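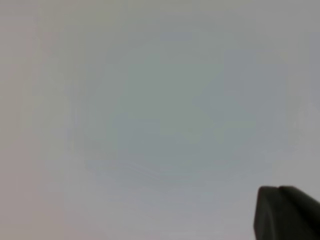 Projects > Narnine Reading Rooms > Progress reports

Progress from September to November

In this period we opened the reading room in Kanaan and continued the evening classes in Haltadel. We lent 3839 books in the two places together. The children's shelf is still the most used, and the large print novels are asked for more than we planned.

Karim Moussa has finished the catalog for Kanaan. The Haltadel catalog is late by four weeks, as the old cards had to be typed again. 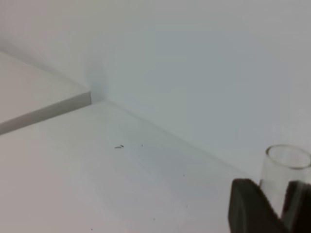 White panel and wall, November

Classes

The adult class has 36 learners on the list. Attendance went down in October during the olive harvest and it came back after. We moved the start to 6:30 p.m., which suits the parents better.

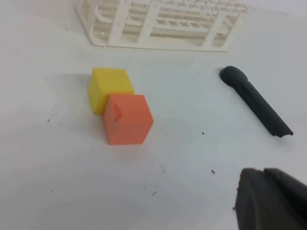

Budget

The purchase of dictionaries from Plultitz cost 322 less than the approved amount. With your agreement we would like to use this sum for heating in Haltadel. No other line has changed.

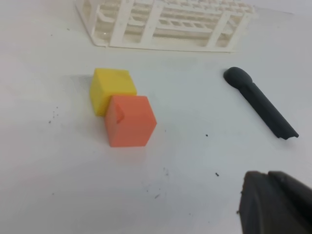

Will the Kanaan room stay open in winter?
It will stay open in the afternoons, and we will close one hour earlier until the end of February.

Next period

We will finish the Haltadel catalog and begin the story hour for small children. I will send the receipts separately.

Munther Rizk
Project coordinator

Contact | Copyright Narnine Reading Rooms | Back to top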